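Flultley community kitchen: progress report, September 27, 2022

Donated tableware is being sorted at the Rundard hall before it goes on the shelves. Of the $659 granted for storage, $550 remains unspent. Bowls and plates of different sizes and colours are being grouped for the shared meals.
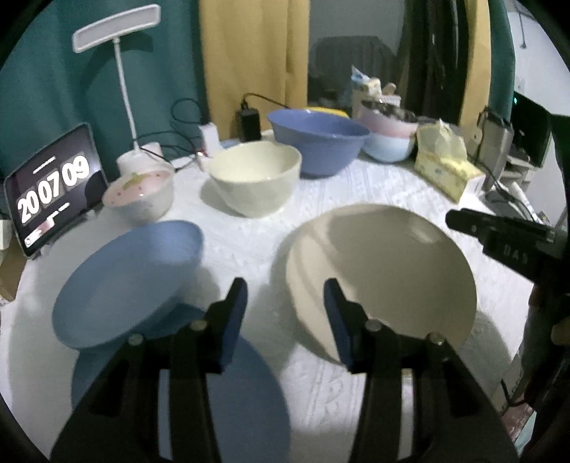

Bowls and plates on the sorting table, Rundard hall.

Shelving has been ordered from Plekora. The remaining funds will be spent by February.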